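Home | About Us | Classes | Workshop Hire | Contact

About Skirkel

Skirkel is a floristry school in the old dye works on Ametepe Street. We teach cut flower work to beginners and to people already in the trade. The school opened with one evening class and now runs day courses, evening courses and a longer certificate course that starts each October.

Most of our students come to us from other jobs. Some want to open a shop, some have been asked to do the flowers for a family wedding, and some just want a few hours a week away from a desk. You do not need any experience to join a beginner class. You do need to be at least 16, and students under 18 need a form signed by a parent.

What we teach

The beginner course covers conditioning, hand-tied bouquets, simple table pieces and basic wiring. The certificate course adds funeral work, large event pieces, pricing and buying. Roses come up in every term. They are sold all year, customers ask for them by name, and students need to learn how to strip, cut and store them properly.
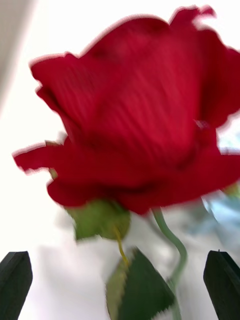 A red rose in bloom.

Flowers and foliage are included in the course fee. Our main supplier is Kultel, a wholesaler across the river, and in summer we also buy from Bruria, a small grower that delivers twice a week. Please bring your own apron and a pair of closed shoes. Knives and snips are kept at the school and can be bought from the office if you want your own set.

Class size

No class has more than 20 students. Certificate students are taught in smaller groups for wiring and funeral work, and each group keeps the same teacher until the end of the course.
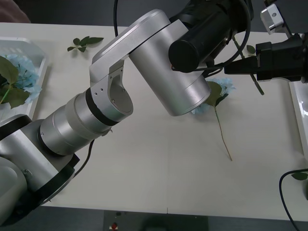 If you miss a session you can make it up in another group the same term, as long as there is a place. Call the office before noon on the day and we will tell you which groups have room.

Booking and deposits

A deposit of $100 holds your place on any course. It comes off the full fee and can be returned up to two weeks before the start date. Single workshops are paid in full when you book.

The office is open on weekdays from nine to four. Parking is behind the building, through the gate on the left.

Page last updated: Jan 31, 2019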